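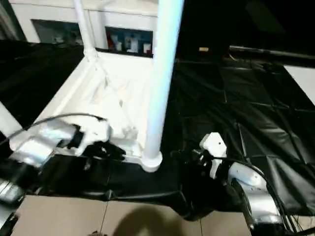
Two arms, one cloth-covered shelf: the rig at Lamesgate, from the robot's side.

Siriporn Srisuk has a habit of talking with her forearms held out in front of her, elbows tucked, wrists loose. She picked it up from the robot, she says, after a winter of trying to work out why its left elbow kept drifting outward every time the right hand had something better to do.

"You start doing it in the supermarket," she says. "I reach for the milk and think, now where's my other elbow gone?"

Srisuk leads planning software at Lamesgate, where her group writes the layer that sits between what a two-armed robot sees and what its joints end up doing. They call it Fomell. It takes a goal for each gripper, a rough model of whatever is in the way, and comes back with a motion for both arms together. The "together" is the part she can talk about for an hour, and I'm glad I let her.

Most of the older code she inherited planned one arm, froze it, then planned the other around it. It worked, in a stop-and-start sort of way. "It looked like two people being very polite in a doorway," Srisuk says. "You go, no, you go. Every motion was legal and it took forever."

Fomell treats the arms as a single body with a lot of joints. That makes the search much bigger, and the first version took more than 225 milliseconds to settle on a path, which is an age if the thing you're reaching for has moved in the meantime. Teodoro Manzano, who joined from a games studio and still organizes his code like one, got stuck into it in May. His trick was to keep the last good plan and bend it. Only when the bending fails does the planner start over from scratch.

"Teo showed me on his laptop at four in the afternoon and I made him run it again, and again," she says. "The arms just flowed. I went and dragged Catriona out of a meeting!"

Catriona Lamont looks after perception, and her enthusiasm for the work comes with a long list of grievances, most of them to do with surfaces. White tubing is one. A thick pole in strong light gives her depth data that frays at the edges, so the planner may be told the pole is fatter than it is, or has a hole through it. Cloth is another. It creases, the creases shift, and a shelf that was modelled as a flat plane has become a small mountain range.

"And glossy black is the worst of the lot," Lamont says. "The light comes off it in patches, and everywhere else you get nothing back. For a while our map had a big void in the middle, and the planner thought, lovely, open space, I'll swing an elbow through there."

Her fix was to let the map say that it doesn't know. Every cell now carries three possible answers, occupied, free or unknown, and Fomell pays a price for moving through unknown space that rises the closer it gets to a joint. The arms will still do it if there's no other route, only slower. Srisuk calls this the best idea in the whole system and is slightly annoyed it wasn't hers.

I asked about cables, which I'd assumed were a hardware person's problem. Both of them groaned. The cables that run along the arms aren't in the robot's geometric model, and for a good while the software behaved as though they didn't exist. A wrist could be turned to an angle that was perfectly fine on paper and pulled the slack out of a cable in real life. Now there's a loose envelope around each run, and a running count of how far each wrist has wound itself up, so the planner prefers to unwind on the way home.

Then there's Haslam, the replay tool, which was supposed to be a weekend favour. Poppy Holroyd wrote it so she could stop reading logs at midnight. It lines up the camera view, the map and the planned path on one timeline, and you can drag back to any moment, change a cost and watch what the arms would have chosen.

"Poppy's tool has changed how we argue," Srisuk says. "Before, I'd say it's perception and Catriona would say it's planning. Now we scrub back 2 seconds and look." And whose fault is it usually? "Calibration," says Lamont, from across the desk.

Next on the list is contact. At the moment Fomell treats touching anything, apart from the object it's meant to grip, as a failure. Srisuk would like an arm to be able to rest lightly on a shelf edge and steady itself, the way a person does when threading a needle. Manzano has a branch that does it in simulation. On the real arms they're starting with one finger, very slowly, with Holroyd's hand on the stop button.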